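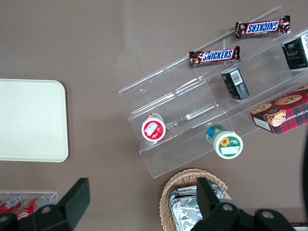 Giving up sugar in the afternoon
Oct 27, 2026

I stopped eating candy after lunch about 40 days ago. I had no plan and didn't read a book on it. My dentist, Dr. Tehrani, looked at a back molar and asked what I ate between two and five, and I didn't like hearing myself answer.

The first week was bad. I got a headache at three most days and was short with people on the phone. I drank more coffee, which meant I slept worse, so I cut the coffee off at noon as well. By the second week the headaches were gone and I was just bored. I think boredom was most of it all along. I'd get up from my desk, walk to the kitchen, eat something and walk back, and the walk was the part I wanted.

So now I walk. I go down MacPherson to the post office and back, which takes 30 minutes if I don't stop. When it rains I do the stairs instead — I hate the stairs.

Things I eat now: almonds, an apple, cheese if there is any. Joaquín Gaete from the second floor told me to try dates. They're fine, but they are basically candy, and I ate too many of them. I don't keep them in the house anymore.

I haven't lost any weight. I sleep a little better, and dinner tastes like more than it used to. The grocery bill is the same, almonds being what they are.

I still have dessert on weekends, and I'm not going to be strict in December when my sister bakes. She makes an orange cake with way too much syrup and I plan to have two pieces.

The molar needs a filling anyway. That's next month.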